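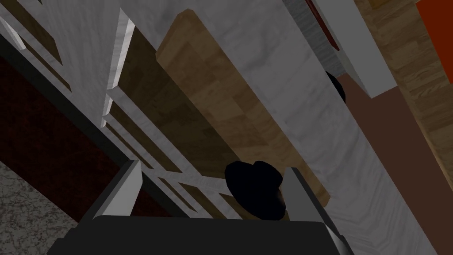 Fig. 1. Pinza abierta ante un objeto negro redondeado, en simulación.

Tema 3. Evaluar un simulador comercial: el caso Notard

Notard se vende como paquete de cocinas virtuales para entrenar manipuladores. El folleto promete 400 tareas domésticas; en el índice figuran 396, y las que faltan deben de ser las de fregar. La licencia de aula dura hasta December, perdón, diciembre: el manual viene traducido a medias y se contagia.
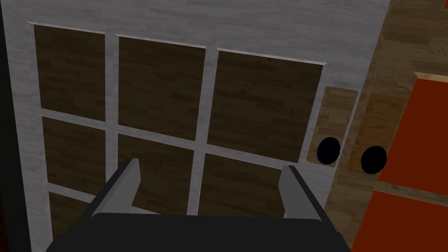

Para la práctica, elegid una tarea de abrir puertas y anotad dónde queda la pinza respecto al pomo antes de cerrar los dedos. No vale "cerca".
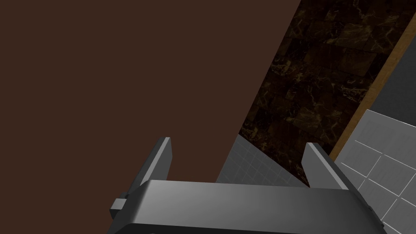 Fuente: Notard, material de la práctica. Render de simulación.

Segundo criterio: las texturas. Mármol, madera y baldosa salen baratos - el contacto, no tanto. Preguntad siempre al proveedor cómo modela la fricción y medid cuánto tarda en cambiar de tema. 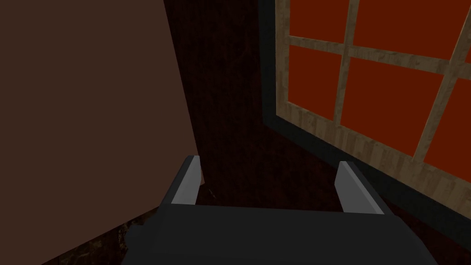
La memoria, de 3 páginas como máximo, compara Notard con Vashisht, que ofrece unas 67 tareas y un soporte técnico que contesta. Entrega: 7/8/22.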